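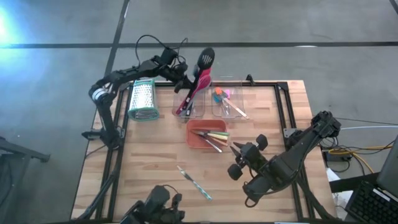
October, finishing notes, cutting boards. The walnut oil is winning and I'm so pleased! Hjalti bet me it would still be tacky at this point and he has already come over to poke the test pieces (with a clean finger, I checked). The maple blanks from Nieto took the first coat very evenly. What I'm after is a finish that leaves pale wood looking pale, as near as we can get to the blond striped grain on the butcher-block top, and not that orange cast we got from the linseed in spring. Walnut warms it up a little. Linseed warms it up a lot.

Humidity 52 percent when I started, windows shut, fan off.

Batch so far:
A – straight walnut oil, 3 coats, wiped back after each
B – walnut plus Urusel wax, melted together, 3 coats
C – Flendum board oil as it comes from the can, 6 coats, thin
D – bare, sanded the same as the others, for comparison

A has the best color by a mile. B has the best feel, sort of dry and silky, and water stands up on it in fat little beads. It did leave a haze near one end where I got greedy with the wax. I went over it with a warm cloth and most of that lifted. C is fine. Lensa likes C and says I'm being unfair to it, so I'll put her down as a vote for C.

Raising the grain first made a huge difference and I want this written down so we quit skipping it. Wet the board, let it dry all the way, knock back the fuzz with fine paper, then oil. Joaquín did one end of a spare blank without that step and you can find the line with your thumb, eyes closed. Lovely demonstration, he should keep it.
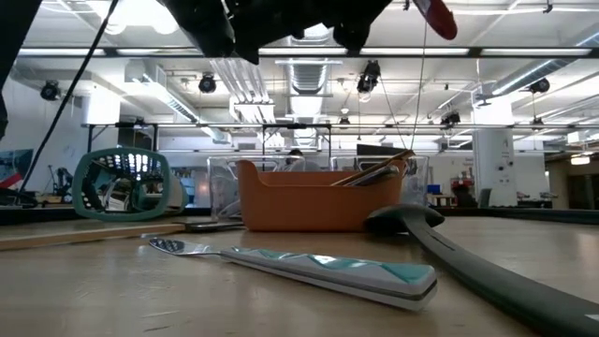 Serrated knife, white handle with the teal triangle pattern.

Next is scratch and stain. Plan is the same cuts on every board with the same blade, then lemon, beet and turmeric left on for 7 minutes, rinse, dry upright, look again the next morning. Graciela thinks beet is the one that will embarrass us. My money is on turmeric. We should do the end grain separately – it drinks oil at a completely different rate and I don't trust the side-grain results to tell us anything about it.

Questions for myself:
Does A need another coat after the stain test, or is a quick re-oil enough for a board somebody uses every day?
Less wax in B? Maybe half. The haze bothers me more the longer I look at it.
Is the Flendum darker out of a fresh can? Tín said his was.

Rags went flat on the rack outside, not in a pile. Please keep doing that, everyone.

Luka's kitchen has asked for a long narrow bread board if these work out, and I already have the blank picked. It has a little ripple in the figure down one side. Oiling a scrap of it tonight to see.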